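October
By Radoslava Štěpánek

Robot club news from Norinstead

Well, we finally did it! After two seasons of pushing foam blocks around the gym, the club has moved on to setting a table, and I'm having more fun than the kids are (don't tell them). Our entry for the Salcedo home-help challenge has to pick up ordinary dishes and put them where a person would want them. The kids named it Flitell. 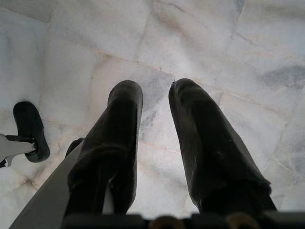

We've got 7 students on the team this fall, and they split the work themselves. Half of them drive the arms and the rest go through the recordings afterward, tossing the bad runs. We're up to 283 good ones, which made me want to bake a cake.

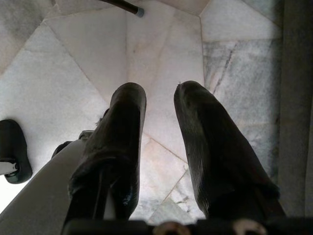
Grip was the big argument this month. One group wanted harder fingertips, the other wanted to leave well enough alone, and it got loud! For now we're sticking with the dark, slightly textured fingers, faint ridges and all, and we'll look at it again before the Bulomwood meet.

Cups are next. Each student gets 20 tries with a cup before moving on to the bowl, then the fork and spoon, and I've promised not to hover.
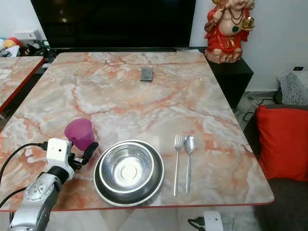
Parents, please send your kids with a snack, practice runs long. And if you have old plastic dishes you don't want back, we'll take them!

Comments

Dana: My son talks about nothing else at dinner. He also set the table, so thank you??

M. Orr: Do you take middle schoolers?

Radoslava: We do, come by after school and ask for me!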